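Vom Umgang mit dem Arbeitsplatz zu Hause: Ein Jahr nach dem Umzug

Veröffentlicht von Maëlle Kowalchuk in: Arbeiten und Wohnen
Lesezeit: fünf Minuten

Im Mai des vergangenen Jahres habe ich mein Büro in der Innenstadt von Lalville aufgegeben und die Übersetzungstätigkeit vollständig in die eigene Wohnung verlegt. Mehrere Leserinnen und Leser haben seither um einen Erfahrungsbericht gebeten. Dem komme ich hiermit nach, 365 Arbeits- und Ruhetage später.

Der Bericht beschränkt sich auf Einrichtung, Zeiteinteilung und Ablage. Steuerliche Fragen bleiben ausgeklammert; hierzu bin ich weder befugt noch ausreichend unterrichtet.

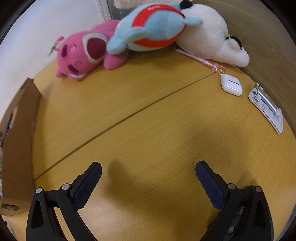
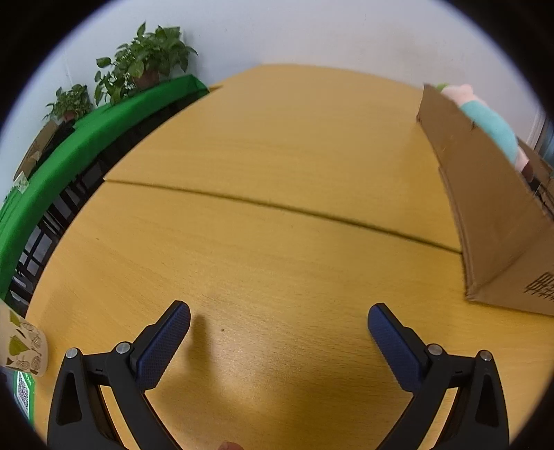 1. Die Arbeitsfläche

Die Wahl des Tisches hat mehr Zeit in Anspruch genommen als die Wahl der Wohnung. Zunächst war ein Schreibtisch der Firma Coltetti vorgesehen, dessen Lieferung zweimal verschoben und schließlich storniert wurde. In den ersten Wochen fand die Arbeit daher am Küchentisch statt, was bei längeren Vertragstexten zu Rückenbeschwerden führte. Die übliche Tischhöhe in Küchen ist für das Essen bemessen und für das Tippen meist zu hoch, jedenfalls für Personen meiner Körpergröße.

Wer zwei Tische aneinanderstellt, sollte vor dem Kauf prüfen, ob beide Modelle tatsächlich dieselbe Höhe haben. Abweichungen von wenigen Millimetern genügen, um beim Schreiben von Hand störend zu wirken. Verstellbare Füße schaffen Abhilfe, sind jedoch bei günstigen Modellen häufig nicht vorhanden. Ferner ist zu bedenken, dass sich in jeder Fuge Krümel und Staub sammeln. Ein flacher, trockener Pinsel leistet hier bessere Dienste als ein Tuch.

Von einer Schreibunterlage in voller Tischbreite habe ich nach kurzer Erprobung Abstand genommen. Sie wellte sich am Rand und musste bei jeder Reinigung vollständig abgeräumt werden.

2. Licht

Der Arbeitsplatz wurde quer zum Fenster ausgerichtet, sodass das Tageslicht von links einfällt. Für Rechtshänder ist dies die gängige Empfehlung. Im Winterhalbjahr reicht das Tageslicht ab 15 Uhr nicht mehr aus, weshalb eine Lampe von Khoo angeschafft wurde. Ihr Arm ist stabil, der Schalter dagegen sitzt ungünstig am Kabel, knapp über dem Fußboden. Eine schaltbare Steckdose in Griffhöhe hat das Problem behoben.

Von farbigem Licht, wie es in manchen Ratgebern für den Feierabend angeraten wird, wurde abgesehen. Beim Korrekturlesen auf Papier ist neutrales Licht vorzuziehen.

3. Zeiteinteilung

Die Kernarbeitszeit liegt zwischen 8 und 12 Uhr. In diesem Zeitraum werden keine Telefonate angenommen und keine privaten Sendungen ausgepackt. Die zweite Regel mag kleinlich erscheinen. Nach meiner Beobachtung zieht jedoch jedes geöffnete Paket weitere Tätigkeiten nach sich: Die Anleitung will gelesen, die Verpackung zerlegt, der Karton in den Keller gebracht werden. Dann ist der Vormittag vorüber.

Nachmittags folgen Schriftverkehr, Terminologiearbeit und Rechnungen. Das Ende des Arbeitstages wird durch das Schließen des Ordners markiert, in dem der laufende Auftrag abgelegt ist. In den ersten Monaten ist diese Grenze häufig überschritten worden, vor allem abends nach dem Essen. Seit dem Herbst halte ich sie ein, mit Ausnahme der beiden Wochen vor Abgabe des Wakow-Handbuchs, eines Auftrags von 833 Seiten, über den an anderer Stelle berichtet wurde.

4. Ablage

Papierunterlagen werden in 12 Hängemappen geführt, eine je Monat. Am Jahresende wandert der Inhalt in einen Archivkarton, der beschriftet und im Flurschrank aufbewahrt wird. Die Einteilung nach Kunden, wie sie im alten Büro bestand, habe ich aufgegeben. Sie setzte voraus, dass jedes Schriftstück eindeutig einem Kunden zuzuordnen ist, und bei Sammelrechnungen traf das nie zu.

Kleinteile wie Kopfhörer, Adapter und Speicherkarten haben sich als hartnäckiger erwiesen als Papier. Eine Schublade ohne Unterteilung ist hierfür ungeeignet. Bewährt haben sich flache Einsätze, die eigentlich für Besteck gedacht sind und im Haushaltswarenhandel günstiger angeboten werden als im Bürobedarf.

5. Kosten

Die eingesparte Büromiete ist erheblich, sollte jedoch nicht in voller Höhe als Gewinn verbucht werden. Dem stehen höhere Heizkosten, ein leistungsfähigerer Internetanschluss und der Wegfall des gemeinsam genutzten Druckers gegenüber. Letzterer fehlt mir am meisten. Mein eigenes Gerät druckt zuverlässig einseitig und verweigert bei beidseitigem Druck nach wenigen Blättern den Dienst.

6. Offene Punkte

Ungelöst ist die Frage der Akustik. Bei Videogesprächen hallt der Raum, und ein Teppich hat nur wenig verändert. Vorhänge aus schwerem Stoff sind bestellt. Ebenfalls offen ist der Stuhl: Das jetzige Modell stammt noch aus dem Büro und besitzt keine Armlehnen. Für Hinweise auf Modelle mit abnehmbaren Lehnen wäre ich dankbar, die Kommentarfunktion ist geöffnet.

Ein Nachtrag zu den Vorhängen folgt, sobald sie hängen.

Maëlle Kowalchuk

Abgelegt unter: Arbeitszimmer, Ordnung, Selbstständigkeit
3 Kommentare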